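Je reçois souvent les mêmes messages à propos de mon coin bureau-boissons, alors j'ai tout regroupé sur une page (ça m'évitera de recopier ma réponse pour la dixième fois !). Mise à jour le 23 février 2019.

## Pourquoi garder tes bouteilles sur le bureau et pas à la cuisine ?

Parce que je travaille à la maison et que ma cuisine est au bout du couloir, chez Krisztina Virág, avec qui je partage l'étage. On s'entend très bien, mais à neuf heures du matin il y a du monde devant l'évier. Donc mes bouteilles, mes tasses et mon shaker vivent sur le bureau, sous l'étagère encastrée. C'est serré, je vous l'accorde.

## Tu laisses vraiment traîner tes tasses avec la cuillère dedans ?

Oui, et je plaide coupable. La blanche au filet doré, c'est ma préférée, je la sors pour tout : thé au lait, chicorée, le fond de lait d'avoine... L'autre, la brun orangé, prend le relais quand la première n'est pas finie. Je fais un tour de vaisselle le soir, les deux tasses et les deux cuillères d'un coup, et ça me suffit largement.

## Que faire des bouteilles en plastique presque vides ?

Alors là, j'ai une règle : une bouteille presque vide passe devant les autres. Si elle reste au fond, je l'oublie et j'en ouvre une nouvelle. Celle au bouchon jaune, par exemple, je ne risque pas de la rater, avec son bandeau jaune et le rouge tout en bas ! Une fois finie, je rince, je rebouche, et hop, au tri. 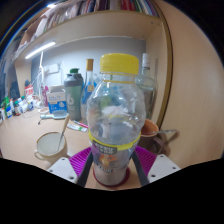
## Et les bouteilles en verre, tu les réutilises ?

Presque toutes. J'aime bien celles à long col pour l'eau, et les plus fines pour le sirop maison (menthe en août, citron le reste de l'année). Pour décoller une étiquette récalcitrante : eau bien chaude, bicarbonate, une nuit de patience. S'il reste de la colle, un peu d'huile de cuisine et on frotte.

## Comment éviter que le shaker sente mauvais ?

Je ne le referme jamais après lavage. Couvercle d'un côté, corps de l'autre, tête en bas sur un torchon. Pour les cas désespérés, je mets 200 ml d'eau avec un trait de vinaigre blanc et je laisse agir 10 minutes.

## Le bois clair, ça ne marque pas ?

Si, un peu. J'ai deux ronds près du mur qui datent de mon premier hiver ici, et je les ai toujours. Depuis, j'essuie tout de suite, et je passe une cire incolore deux fois par an. Une lectrice m'a conseillé les sous-verres en liège, j'en ai acheté, je ne sais plus où je les ai rangés...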